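Reference > Automation > Purchasing and Budgets > Humanoid hand procurement

Humanoid hand procurement

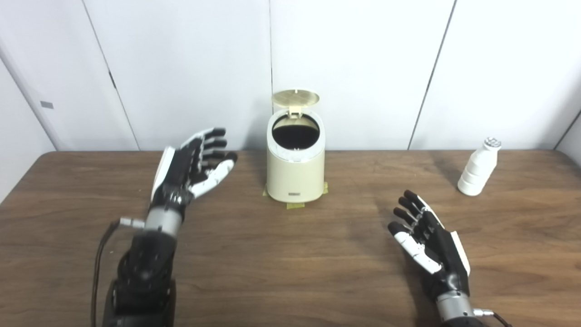
A pair of five-fingered robot hands over a table, with a small trash bin taped in place and a white bottle.

Humanoid hand procurement is the planning and purchase of robot hands with human-like fingers, usually in pairs and usually for research or trial work. The term covers the hands, the arms they mount to, spare parts, software and the work area. Buyers often treat it as a single purchase. Critics say this is the main reason budgets fail.

Quoted price and full cost

A vendor's quote normally lists the hands and a basic controller. Cables, wrist adapters, replacement fingertips and training are often priced separately or left out. In a review of purchases at the Jerkow workshop, Quyên Hầu found 31 charges that did not appear in the first quotes. Most were small. The largest was a repair contract that the buyer had assumed was a warranty.

Staff time is harder to pin down. Planning sheets tend to give setup a few days and leave resets out entirely, although a person has to put objects back between trials. Hầu logged 56 hours of resets in one month, nearly all of it charged to a general labor account.

Demonstrations

Sales demonstrations are a weak basis for a purchase. The objects are often chosen by the vendor, and something as simple as a bin fastened down with masking tape makes a task easier than it would be in a kitchen or office. Fixing an object is a fair way to begin testing, but results should not be carried over to loose objects without a new trial. Deividas Hunt has argued that buyers should bring their own items and ask for 15 attempts in a row, with failures left in the record.

Five fingers or two

It is not settled that five-fingered hands are worth the money for simple pick-and-place work. A two-finger gripper has fewer joints to service and may do the same job. Supporters point to future tasks — a claim that is hard to test and easy to put in a grant request. The Stedositz planning guide, revised 22 February 2025, asks buyers to name at least one present task that a gripper cannot do.

See also: Spare parts planning; Leasing of robot arms; Acceptance testing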